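보낸 사람: Nermin Keskin
받는 사람: 라운지 메일링 리스트
날짜: 2025-11-11
제목: Re: 1층 둥근 테이블과 컵 문제

Atif Hashmi 님이 쓰신 글:
> 점심 지나고 내려가 보면 둥근 나무 테이블마다 컵이 남아 있습니다.
> 개수대까지 여덟 걸음입니다. 제가 재 봤습니다.
> 그리고 접시 위에 빵만 두고 가시는 분, 드실 건지 버릴 건지
> 의사를 밝혀 주세요.

Atif 님, 걸음 수까지 재 주셔서 감사합니다. 제 다리로는 열한 걸음이던데 그건 넘어가겠습니다.

빵 얘기부터 하자면, 저도 접시에 빵 같은 걸 올려 둔 채 전화 받으러 나간 적이 여러 번 있습니다. 돌아와 보니 접시째 치워져 있더군요. Skoder 회의가 길어진 제 탓이지만 그 빵은 아직도 생각납니다. 그러니 접시에 뭐가 남아 있으면 30분은 기다려 줍시다. 컵은 편들어 줄 마음이 없습니다. 흰 컵 뒤에 회백색 무늬 컵, 이런 식으로 하나가 있으면 꼭 친구를 부릅니다.

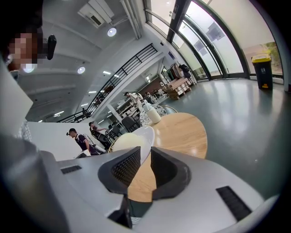 제안 1. 컵
자리를 뜰 때 자기 컵은 들고 간다. 유치원에서 배운 내용이라 설명은 생략합니다. 무늬 컵을 집에서 가져오신 분은 바닥에 이름을 적어 주세요. 지난 3월에 주인 없는 컵을 모아 보니 6개였고 아무도 찾으러 오지 않았습니다.

제안 2. 접시
음식이 있으면 30분, 빈 접시면 바로 개수대로. 쪽지를 붙이면 한 시간까지 인정합니다. "곧 옴"이라고만 쓴 쪽지는 무효입니다. 언제 쓴 건지 알 길이 없으니까요.

제안 3. 의자
테이블 안쪽으로 밀어 넣기. 계단에서 내려와 흰 카운터 쪽으로 가방 메고 지나가는 분들이 있는데, 다들 고개를 숙이고 걷습니다. 저도 그렇습니다. 등받이가 금속이라 부딪히면 꽤 아픕니다.

반대 의견은 이 메일에 답장으로 주세요. 위층 복도 난간에서 아래로 외치시는 건 집계하지 않습니다.

Nermin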